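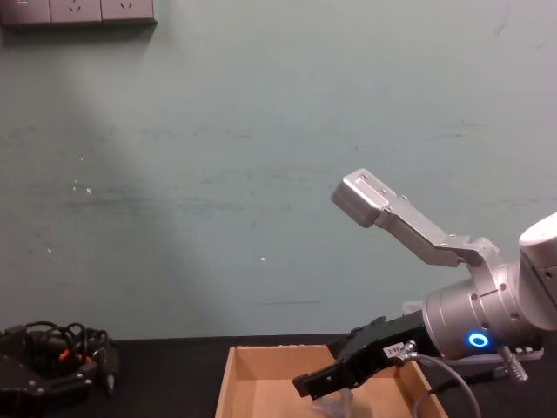

The black table against the green wall, with the cable pile on the left and one of the trays.

Nov 13, 2022
Posted by the author

I have been putting off sorting the cables since September, when we took on the back room at Travcombe and everything from the old place arrived in whatever it would fit into. Most of it ended up on the long table under the sockets. It made sense at the time. You put a lead down near where it plugs in, then you put another one on top of it, and after a few weeks you can't pull one out without lifting the lot.

The room itself is fine. The wall is a pale mint green that I wouldn't have picked, and it shows every scuff, but it makes the place feel lighter in the afternoons. I did think about repainting it. A tin of the Holent trade emulsion was more than I wanted to spend on a wall that mostly has things leaning against it, so it is staying green for now. The sockets are up at a sensible height, which I can't say for the last place, where you had to crawl under the bench to turn anything off.

What I've settled on for the small things is cardboard trays. I had looked at plastic drawers and at a set of stacking bins from Edov, which would have come to 129 pounds with delivery. The trays are plain brown corrugated board with low sides and no lid, and I got 23 of them in a flat bundle for much less than that. They take a minute each to fold. The low sides are the main thing for me. In a deep box everything small goes to the bottom and you end up tipping it out, and with these you can see what is in there from where you're standing.

I'm using them for clear plastic bits first — the pieces that vanish the moment you put them on anything. On a black tabletop you would think they'd show up, but they don't, they just pick up the colour of whatever is underneath. Against the tan card they are a bit easier to find. Still not easy. I have put a strip of masking tape on the outside of each tray with the contents written on it, and that has helped more than the colour has.

The cables are going to take longer. I've made a start by pulling out anything with a plug I don't recognise and putting it to one side. Power leads will be coiled and hung on hooks. I bought a bag of 400 reusable ties from Tanui, far too many, and they are the soft sort that don't bite into the lead. The heavier boxes can stay on the table if I can get them pushed back to the wall in a row.

I did one evening of it last week and cleared 3 carrier bags of leads that went with nothing we own any more. The pile didn't look much smaller afterwards. I'll do another evening when the hooks arrive, and if there are trays left over at the end they can go in the kitchen for the tea things.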